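Ticket 3249 / Merge error, Fung family file
Status: open, waiting on reporter
Opened by: Hsin-yi Poon
Assigned: Shih-chieh Kuo

Opening report, pasted from email:

The Trarham tree has two men rolled into one and I can't get them apart. Both are Kwan Fung. One was a farmer and lay preacher, born 1811, died at Pundthorpe. The other is his nephew, born 1838, ran the ferry. After the last import the nephew's wife and all the children hang off the uncle, so the uncle now has a son born after his own burial. Tried Undo Merge, button is gray. Please help, I've got cousins looking at this.
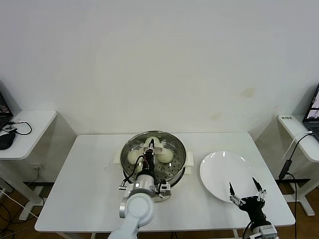
Family Records Help Desk, Trarham Genealogy Society

SK, first look. Confirmed. Person page shows one Kwan Fung, two birth dates, three burials. Undo is gray because the merge came in with the file import, not by hand. Import merges don't get an undo record. Known problem with Prellon, we've had it before.

Asked reporter:
- which file was imported, and who made it
- did you click "accept all matches"
- do you have a copy of the tree from before

Reply from Hsin-yi: file came from Ming-te Yen, he typed up the chapel register. Yes to accept all. Copy from before, maybe, on the old laptop, will look.

SK. Import log pulled. Matches accepted in that batch: 201. Most look fine, same name same dates same parents. 5 are name only, no date check at all. Kwan is one of the five. Other four sent to Hsin-yi to look over, did not touch them.

Tried: split person, keep both. Result: split works but sources all stay with the first man. Baptism, license to preach, ferry lease, the lot. Put it back.

Tried: delete the marriage link only. Children go to "unknown father" and drop out of the tree view. Hsin-yi saw it live and called. Put it back, apologized. Should of locked the tree first. Locked now.

Ming-te Yen, by email: the register has both men in it. Page for the uncle says "Bro. Fung, preacher, of Pundthorpe". Nephew is only ever "K. Fung, ferry". I typed Kwan for both as that's the name my grandmother used for him. May be wrong on that. Kwok-wai has the burial book, ask him.

SK to Kwok-wai Yen, asked for the burial entries, both men if there.

Kwok-wai: uncle is there, buried beside first wife, service by a visiting preacher, no name given. Nephew not in the book. There's a K. Fung in the new ground with no age. Would not hang anything on it. Third burial on your page is nobody of ours, looks like it came from a different county altogether.

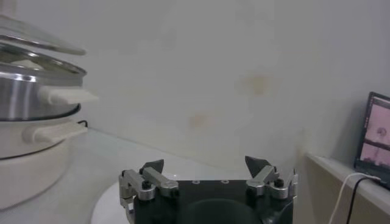
Page 2

SK. Third burial removed, note left on the page saying where it came from. Two left.

Old copy turned up. Hsin-yi found it, dated last September, so it's missing the winter's work. That's almost 60 people. Not restoring the whole thing over the top. Plan instead:

1. Open old copy in a scratch tree.
2. Export just the nephew, wife, children.
3. On the live tree, detach wife and children from uncle, leave uncle alone.
4. Import nephew's family with matching OFF.
5. Move ferry lease and the 1838 baptism over by hand.

Ran it on a test tree first. Steps 1 to 4 ok. Step 5 slow, each source asks for a reason and wont take a blank. Used "wrong person, see ticket".

One snag. Youngest daughter, Mei, is only in the new file, not the old copy. Guilan Tang checked the register scan: baptized at the chapel, father "K. Fung, ferry". So she's the nephew's. Added by hand with the page ref.

Ran on live tree 1 Mar 2019. Uncle now has first wife, second wife, two sons, preaching license, one burial. Nephew has wife and children incl. Mei, ferry lease, no burial. Put K. Fung in the new ground as a loose note on the nephew, marked unproven, per Kwok-wai.

Unlocked tree. Cousins can see it again.

Hsin-yi: looks right to me, thank you!! The second wife's maiden name has gone blank though, was it always?

SK. Not in old copy either. Blank in the register too, Ming-te says the ink's gone at that spot. Not from the merge. Leaving it.

Still to do:
- Hsin-yi to go through the other four name-only matches, yes or no on each
- Guilan to fix first name on the nephew if the ferry lease spells it out
- me, ask Prellon again about undo for import merges, quote this ticket

Until then don't use accept all on chapel register files. Review one at a time, or import with matching off.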